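Prallwood Book Four Is Coming in November, and I Have Feelings

So I was up way too late last night refreshing the Jever Books page like a kid waiting on a snow day, and there it was a little after midnight. The fourth Prallwood novel has a title! It's called The Salt Orchard, it lands in November, and it picks up seven weeks after Fiadzo walked out of the drowned city with the wrong key in her pocket.

If you haven't read these (please go read these), Prallwood is Kwabena Tetteh's fantasy series about a forest that moves a little farther inland every winter and the families who have to move with it. The first book came out small, with a print run of 1000 copies, and I found mine on a library sale cart with somebody's grocery list still inside. I finished it in two sittings. By book three the forest had reached the coast, half the cast had gone missing, and the last chapter stopped on a staircase. I have been on that staircase for a long time, people.

The blurb is short and doesn't give away much. Fiadzo goes back to Soltcombe, the town where she was raised, and finds everyone there a generation older than they should be. Her brother doesn't recognize her. There's an orchard behind the old customs house that wasn't in any of the earlier books, and I checked, because I went through the maps in all three of them with my coffee going cold next to me.

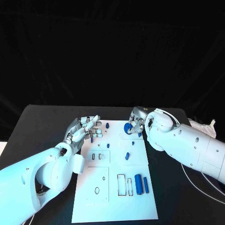
Omprakash Kanaujia thinks we've already seen the orchard. Chapter nine of the second book, he wrote under my post last night, when the ferryman talks about trees that only fruit after a flood - go back and read it, it's the same place, and he practically tells her the way in.

I did go back and read it and okay, fine, he may have something. The ferryman calls it "the white rows," which I had always taken to be gravestones. Now I have to reread the whole second book with that in my head, and I was planning to reread it anyway, so no complaints.

The other news is the length. Jever has it listed at 800 pages, which would make it easily the fattest one yet. The third book felt long to me in the middle (all those letters between the aunts!), and I'm a little nervous about a story this size with that many people to keep track of. But Tetteh said in the publisher's newsletter that close to 200 of those pages belong to the brother, who has never had a chapter of his own before, and that got me excited all over again. We've only ever seen him from Fiadzo's side, usually in the middle of a fight. I want to know what he was doing all those years with the lamp shop, and whether he was the one who sent the boat.

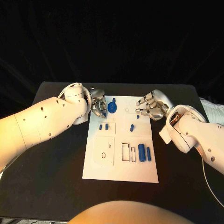
Anyway, the brother isn't the only new voice. The newsletter also mentions a short section told by the forest itself, and I don't know what to do with that. It could be gorgeous. It could also be thirty pages of moss. Tetteh has pulled off stranger stuff - the chapter in the first book that runs backward is still my favorite thing in the series - so I'm going in hopeful.

Younes Cherkaoui is back for the cover, thank goodness. It hasn't been shown yet, but his paintings for the first three line up into one long shoreline when you set them side by side, and I'd have been pretty heartbroken to see that broken off. Howard Mellor is reading the audiobook again too. His voice for the ferryman gives me chills, and I've been known to sit in a parked car to finish a scene.

Preorders open next month through Jever and most regular bookstores. The hardcover and the e-book come out together, with the audio a couple of weeks behind. There's supposed to be a first chapter posted online before then, and I'll put up a link when it shows up. Vikas Bansal and I are doing our reread over on the forum starting with book one, two chapters a night, spoilers allowed after the ferry crossing. Come join if you want to yell about the aunts with us.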